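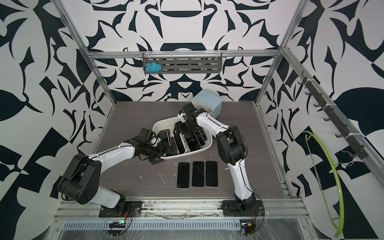 塑料盆装旧手机，一部分竖着放，三部平放在桌上

旧手机怎么收：几条网上的办法，我不太信

更新于2021年9月27日

搜“旧手机收纳”，出来的东西大半是卖盒子的。Garnen那款带格子的收纳箱卖493元，绒布内衬，页面上写“专业级保护”，保护什么没写。里面的格子是按薄手机开的，套了壳的塞不进去，而家里的旧手机多半都套着壳。要是先脱壳再放，壳又得另找地方，抽屉里最后还是一堆。我的意见是先别买。厨房里淘汰的浅盆、托盘，洗干净晾干，够用了。

竖着放还是平着摞，网上吵得很凶。平着摞省事，坏处是拿底下那部的时候要把上面的全掀开，手机壳的边蹭着别人的屏幕。竖着放像放唱片，能一部一部翻，但盆要窄，或者手机要多，不然一抽走两部，剩下的就全倒了。说竖放“不伤电池”的文章我看了好几篇，没有一篇讲得出道理。图的就是好翻，别的不用指望。

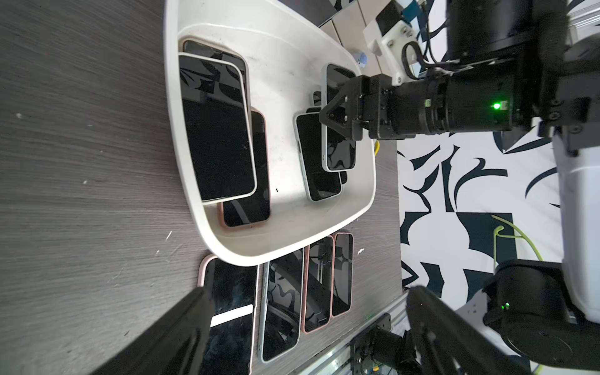 分类这一步，教程里喜欢让人先做表格：品牌、型号、购买年份、容量，一栏一栏填。我试过，填到一半就不想干了，因为有的手机根本开不了机，型号要拿放大镜看背面的小字。后来只留一个动作：盆里的算没看过，看过的拿出来，屏幕朝上排在桌面上。像上面这样四部并排，中间别叠，壳是什么颜色、哪部碎了，扫一眼就有数。顺便说一句，盆底那些灰印子最好在放回去之前擦掉，沙粒混在里面，比手机互相碰还磨屏幕。排满一行就停下来处理，别一口气铺满整张桌子，吃饭的时候又得全部扫回盆里，等于白干。

擦的时候也有一堆偏方。白醋、牙膏、洗甲水，都有人推荐，都别用。微湿的超细纤维布擦一遍，再用干布带一遍，接口那里拿干的软毛刷扫。标着“手机专用”的清洁喷雾，Brolik有一种小瓶的，我买过一瓶，和湿布比没看出差别。用喷雾的话喷在布上，别对着机身喷，听筒和充电口都是进水的地方。

硅胶壳发黄是洗不白的。小苏打糊、泡一夜、晒太阳，我都照做过，洗掉的是油，黄还在。想留就留着，不想留就扔。
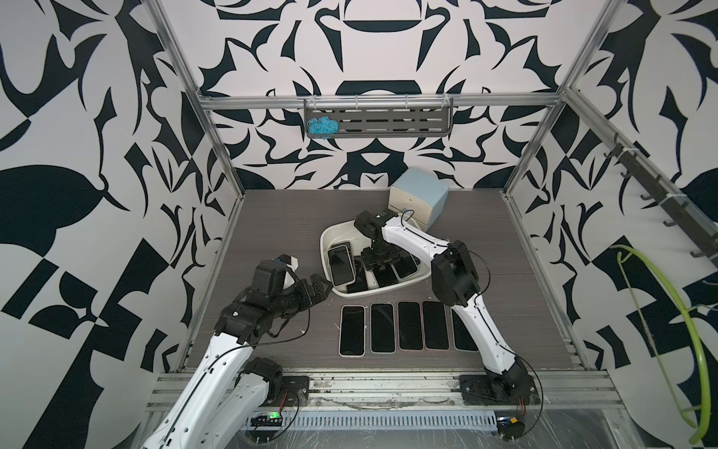 Vudasthorpe 社区维修俱乐部　旧物整理组

干活的地方怎么布置，也有不少说法。有人主张手边的东西一律上墙，挂钩、挂架越多越好。我对挂钩没意见，对“越多越好”有意见。钩子多了，什么都往上挂，真要用的线反而压在最里面。充电线绕成圈，一个钩子挂一圈就到头了。抹布、手套这类软的东西可以搭在架子一头，别搭在插座上方。

桌面颜色值得多想一下。很多人推荐白色桌垫，说显干净。黑屏手机放在白垫子上确实清楚，可取下来的小螺丝和卡托多是银色的，掉在白垫子上不好找。深色桌面配浅色的盆，两头都照顾到了，也不用花钱。盆选浅一点的，深盆伸手进去要摸，容易碰倒一片。

再说“干燥剂”。卖收纳盒的总爱送几包，好像手机放在家里会发霉似的。普通房间里用不着，真潮的地方（地下室、阳台柜子）光靠几包小袋也没什么用，换个地方放更实在。把手机埋在米里的更不要学，米粉会钻进充电口。

电池倒是要认真。长期不用的手机，充到一半左右再关机，隔几个月看一眼，我一般放在一月，和换日历一起做，不然准忘。充满了再收起来对电池没好处，放到一点电都没有也不行。发现后盖鼓起来、屏幕被顶开一条缝的，不要再充，也不要按回去，单独拿出来，放到不怕火、周围没有杂物的地方，尽快送到收废电池的点。混在盆里和别的手机挤在一起最糟糕。

屏幕裂了的，先贴一层透明宽胶带，防止碎渣掉下来扎手，也免得掉进别的机器的接口里。网上有用指甲油、蛋清“修复裂纹”的视频，看看就算了。
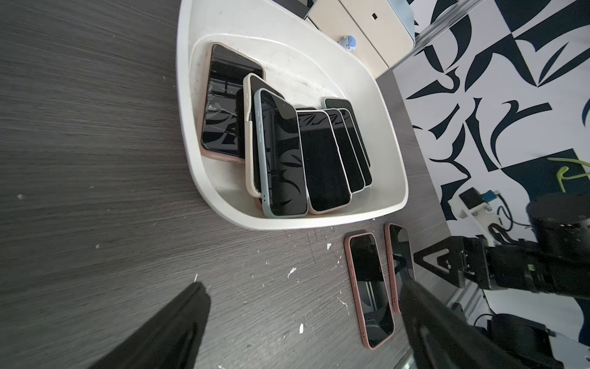

旧手机交出去之前，恢复出厂设置就够了吗？
先退出账号、关掉查找功能，再恢复出厂设置，最后把电话卡和存储卡取出来。顺序反了，下一个人可能会卡在账号锁那里，机器就只能拆零件。

关于“格式化之后还要反复写满再删”的说法，老机型没有加密的时候有点道理，近些年的手机默认加密，重置时密钥一起清掉，再写一遍纯属费时间。开不了机的另说，里面的东西没法自己清，不放心就别卖，找当面拆毁的回收点。

估价也不要太当真。网页上写“最高2,000元”，人到了柜台，划痕扣一点，电池扣一点，壳不算钱，原装盒子也不算钱。先问清楚验完不卖要不要付检测费，要付的就换一家。

盆洗完记得擦干再把手机放回去，盆沿翻边的那一圈里面容易存水，倒扣一会儿再用。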